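**Toy sorting** is the tidying of mixed playthings into separate containers according to kind, size, material or owner. It is done in homes, nurseries, playgroups, toy libraries and charity shops, usually at the end of a session or when a store of toys has become too jumbled to use. It is also set as an activity for young children, who practise matching and posting objects while they put them away.

## Containers

The commonest arrangement is one large open container for unsorted toys and several smaller ones for the sorted groups. The large container may be a basket, crate, tub or chest. Wire baskets are widely used because their contents can be seen from the side and because crumbs and grit fall through. Fine mesh is preferred where small pieces are kept, as bricks and beads slip through a wide grid.

Smaller containers are often boxes with an opening in the top. A box of this sort, known in some nurseries as a posting box, has a hole large enough to take a toy but too small to show much of what is inside. The hole sets a limit on what can go in. Soft items can be squeezed through an opening narrower than themselves, while hard ones must fit as they are. Boxes are told apart by coloured lids or paper, by picture labels, or by an example of the contents fixed to the front.

## Methods

**By kind.** Balls, building blocks, soft toys, vehicles and puzzles each have their own place. This is the usual method in nurseries, since a child looking for blocks needs to open only one box.

**By material.** Cloth, wood, plastic and metal are kept apart. The method is used mainly where toys are to be cleaned. Fabric toys go to the washing machine, plastic is washed by hand in warm soapy water, and wood is wiped with a damp cloth and dried at once.

**By colour.** Each box takes toys of one colour. It is popular as a game but less useful for storage, as many toys have several colours and sets are broken up.

**By age.** Toys with small or loose parts are set aside for older children. Charity shops commonly do this first.

## Household items

Mixed baskets nearly always contain things that are not toys, among them lids, bottles, spoons and scraps of cloth. Some have been put there on purpose for babies to handle. Others have strayed in from the kitchen. Sorters generally keep a separate tray for them until it is known whether they are wanted.

## Toy libraries

The Sidville Toy Library holds 700 toys and sorts returned items in 2 stages. Toys are first divided by material for cleaning, then by kind for the shelves. Incomplete sets are held for 3 months in case the missing parts are brought back. A similar system is followed at Andska, where soft toys are bagged singly after washing.

Fouad Hegazy, in his handbook *The Shared Toy Shelf*, advised against filling a basket above the rim, and held that a child should be able to reach the bottom without tipping it over. He recommended sorting little and often, with no more than 2 boxes open at a time for children under three. Playgroups in Grirbridge adopted the second rule but found the first hard to keep.

## Repair and disposal

Sorting is a convenient time to look for damage. Split seams, cracked plastic and splintered wood are put aside for mending. Toys past repair are broken down for recycling where this is possible, and sound but unwanted ones are passed on.

## See also

- Posting box
- Toy library
- Treasure basket

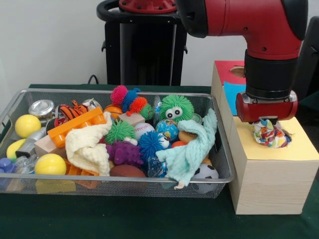

*Kerekes Household Encyclopedia*, vol. 3, p. 700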